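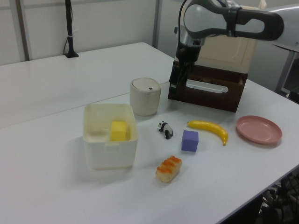

Inicio | Guías | Montaje | Foro | Descargas

Guía del brazo Linport para taller compartido
Publicado el 05/04/2026 por el taller Sosden
626 visitas · 30 comentarios

4. Preparar la mesa y enseñar las posiciones

4.1. Junte los dos tableros y compruebe que la unión no deja escalón.

4.2. Coloque la cubeta dentro del alcance del brazo y reparta delante los objetos pequeños: cubos de espuma, figura, plátano de juguete, panecillo, plato.

4.3. Ponga la cajonera en el lado opuesto a la cubeta, con el tirador hacia el centro.

Nota: si cambia la cajonera de sitio, repita el paso 4.5.

4.4. Abra Dostent, cargue el perfil Fahy y baje la velocidad al nivel 2.

4.5. Lleve la pinza a mano hasta la cubeta, con los dedos abiertos, y guarde el punto. Haga lo mismo con el tirador.

PRECAUCIÓN: no meta la mano en la cubeta con los motores activos. La parada de emergencia debe quedar al alcance del operador.
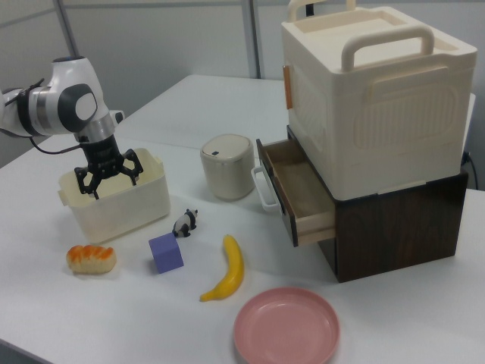 Figura 2. Pinza en la cubeta, cajón abierto.

4.6. Revise que el cable de la pinza no se tense en ningún punto guardado.

4.7. Ejecute el ciclo completo en vacío antes de agarrar objetos.

Compartir (2) | Anterior | Siguiente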